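Notebook, gripper sim, 18 May 2019
Entry by Roos Prins. Read by: Jelle, Costel

Carrying on from the contact model problem. Costel's complaint was that the grasp policy trained on the Stisar scenes closes too early, and he suspected the wrist view. I wanted to rule out the finger meshes first.

Setup as before. Wrist camera fixed to the palm link, parallel jaw, position control on both fingers. Simulator time step 2 ms. Replaced the collision hulls on the fingertip pads with a convex decomposition and left the white finger links on single hulls, as they should never touch the part. Visual meshes not changed.

Run A: old hulls, 200 episodes, policy frozen.
Run B: new hulls, same seeds, same policy.

Run A gave 88 early closes. Run B gave the same 88, on the same seeds. I diffed the logs and the close command goes out at identical steps in both runs, before any contact is reported. So the collision geometry has no part in it and the new hulls can stay or go. I am keeping them, the step time did not suffer.

That leaves the image input or the gripper state input. Masked the gripper state with its mean value and repeated: the early closes stay. Masked the image with a flat gray and the policy never closes at all. So it is reading the image, as Costel said, and he can have that one.

Next question is what it reads. My guess is that it has tied "close" to the look of the open fingers against a plain surface. In the Stisar set every demonstration starts with the part already in view, and there is no negative data. The policy has never been shown an open gripper with nothing to pick up. 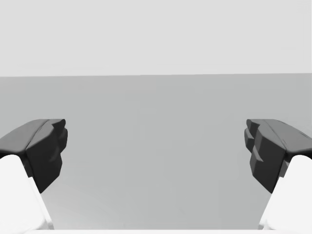 Plan is to add empty-table episodes with the close action held at zero for the full length. Jelle wants 2,000 of them. I think that is too many against the size of the original set and will start with 200, then look at the close rate before adding more. Table tilt and camera pitch to be jittered slightly, background shade too. Fingers fully open at reset.

One thing to watch - the pads are low-polygon and each facet renders as one flat tone. Dirk's version from the Cokine project has smooth normals on the pads. If his checkpoint shows the same fault, shading is unlikely to be the cause. Asked him for the weights.

To do:
Generate the 200 empty episodes, new seeds, keep them in a separate folder.
Retrain from the same start point, no other changes.
Rerun the Run B seeds and compare close steps.
Jasper to check whether the loader drops episodes with all-zero gripper actions. I have a feeling it does, there was a filter for dead demos at some point.

Not touching the learning rate until this is done.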